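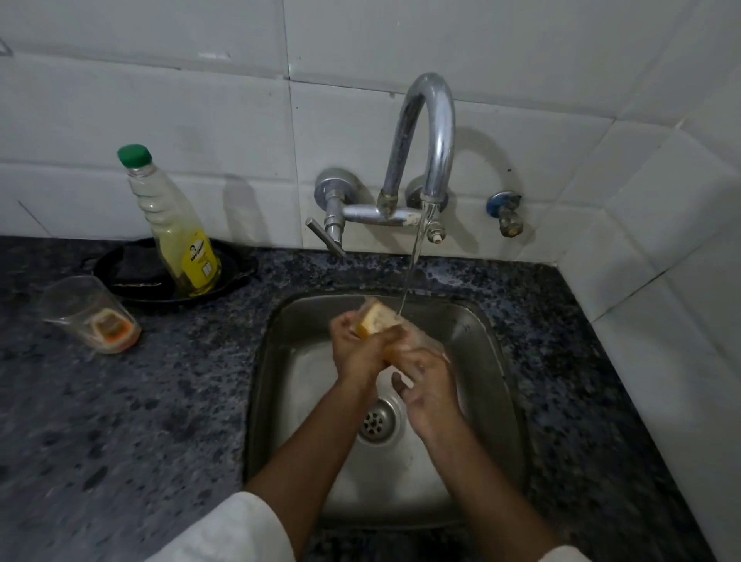 Week 2 notes: Household water demand, meters and leaks

Typed up quick after the lecture, so order is a bit off in places. Slides go up separately. Bring the Bakgate sheet to the seminar, printed if poss.

What we mean by demand

Demand = water put into supply to meet what people take out of it. Sounds simple. Problem is we measure what goes in fairly well and what comes out fairly badly. The gap has leaks in it, but also meter error, fire hydrants, mains flushing, illegal connections, and houses nobody has on the list.

Three words people mix up in essays, please don't:
Abstraction - taken from river, borehole, reservoir.
Distribution input - what leaves the treatment works into the network.
Consumption - what customers take, inside the house and outside it.

Treatment loses some between the first and the second (washing the filters mostly). Network loses some between the second and the third. If a question says "demand" and doesn't say which, say which one you are using and carry on. Marks for that.

Per head figures. Divide consumption by people. But which people? Census is old by the time you use it, students move, holiday lets are empty half the year. A seaside zone looks terribly wasteful in August on a winter population. Same water, wrong number underneath.

Where it goes indoors

Older houses: toilet biggest, then bath or shower. Newer: shower often on top, toilet shrinks as the cistern gets smaller. Then taps, then washing machine, dishwasher, and a small slice for everything else. Outdoor use tiny over a year and huge on one hot evening. Remember this for peaks, below.

Taps are awkward. Lots of very short draws, all sorts of purposes. Rinsing, filling the kettle, washing hands, cleaning a pan. Two kinds of tap use, and it matters for policy:

Volume-led. You want a certain amount in a vessel. Fill a kettle, fill a glass, fill a bucket. Flow rate makes no odds to the total, only to how long you stand there.

Time-led. You do a job with the tap open. Rinsing hands, brushing teeth if you leave it on. Cut the flow rate and you cut the water, unless people take longer to make up for it, which some do.

So a flow restrictor saves on the second kind and saves nothing on the first, except a bit of waste at the end. Came up in last year's paper and half the room got it backwards.

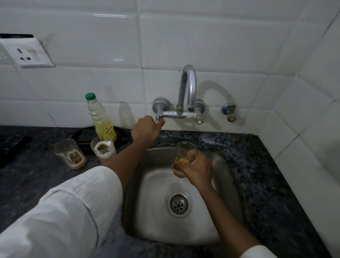 Fig. A. Kitchen sink: one hand on the tap, a glass in the other.

Also the warm-up loss. Hot tap opened, cold water in the pipe run off before hot arrives. Depends on pipe length and bore, so on the house design and not the person much. Every short hot draw pays it again if the pipe has cooled. Nobody's tap survey catches this well becuase people report what they used it for, and the run-off isn't for anything.

How we find out

Diaries. Cheap. People forget, people tidy themselves up on paper. Showers get shorter in diaries. Diaries also change behaviour in the first few days, then they get bored and stop writing down the small things.

Whole-house meter, read twice a year. Good total, no detail. Can't tell you a toilet is leaking from somebody having their mother to stay.

Logging meter. Reads every few seconds or minutes, then software guesses the event from its shape. Toilet refill: steady start, tapers off. Shower: long and flat. Washing machine: bursts with gaps. Taps: short, any shape you like. Overlaps are the trouble. Someone flushes while the machine is filling and you get one fat odd event. Software splits it or shoves it in "other".

Sensor on each fitting. Lovely data, expensive, intrusive, small samples. Volunteers who say yes are not normal households. Selection bias, write it down.

The Bakgate data

Bakgate trial is the one we use all term. 1108 households in the first round, logging meters by Tralteck, one supply area. The households were split by whether they paid by meter already or by the old flat charge. 311 dropped out before the second round, or gave data too patchy to use. Ask yourself who drops out. People who move. Renters move more than owners. So second round leans to owners, older, smaller households, bigger gardens. You can't just compare the averages of round one and round two and call it a saving!! Compare the same homes in both rounds, or reweight, or at least say the problem out loud.

Event splitting was done with Skulex, which is the package on the lab machines. Version on the lab machines is older than the one in the handout, menus are in different places. Sorry. Look under Tools for the import thing, not File.

Known faults in the Bakgate file:
- clocks change in March is not handled, one hour missing, looks like a zero
- flat charge group has some meters in the wrong way round at the start, negative flow, drop them
- "persons" column is what they said at sign-up, never updated
- a zero can mean no use or no signal, check the flag column

Peaks

Average day tells you about cost of treatment, chemicals, energy over the year. Peak tells you how big the pipes and pumps have to be. Different questions, different fixes.

Morning peak, then a lower and wider evening one. Working from home has flattened the morning and pushed it later in a lot of zones. Hot dry spells lift the evening. Hosepipes and sprinklers run at many times the rate of a tap and they all want to run at once.

Storage deals with the peak inside one day. Service reservoir fills at night, empties by day. It does not deal with a peak that lasts a week, you run it down and it doesn't recover overnight. People say "but the reservoirs are full" and mean the big raw water ones in the hills. Full reservoir, small treatment works, still no water at the top of the street. Good exam example.

Leaks

Night flow method. Least use in the small hours, so whatever goes into the zone then is mostly leakage plus a bit of true night use (toilets, timed washing machines, hospitals, bakeries). Take off an allowance for the true use. What's left is leak at night pressure. Pressure is higher at night as nobody is drawing, so leaks run faster. Multiply up by the full day without correcting and you overstate it.

Leaks on the customer's side count as consumption if there's a meter upstream of them, as leakage if there isn't. So fit meters and leakage "falls" on paper with no pipe mended. Watch for it when reading company reports.

Leaking toilets are the big indoor one. Dual flush valves, seal goes, trickle down the back of the pan. Quiet. In the Sakai zone (the northern part of the Bakgate file) one property logged 1672 litres in a day with hardly any events, just a line that never touched zero. Shape of the night line gives it away, you don't need the software.

Economic level: keep mending until the next litre saved costs more than the next litre supplied. Argued over a lot. Leaves out carbon, leaves out rivers, leaves out the fact that customers won't save water if they see it runing down the road.

Seminar prep

Read the meter chapter, skip the section on tariffs for now, we do it after the break. From the Bakgate file pick one house, plot a week, mark what you think each event is before you let Skulex do it. Then compare. Note the ones where you disagreed and which of you had the better case.

Short write-up, one side, no cover sheet. Units on the axes please. Litres per minute is fine, litres per second if you must, but not both on the same page.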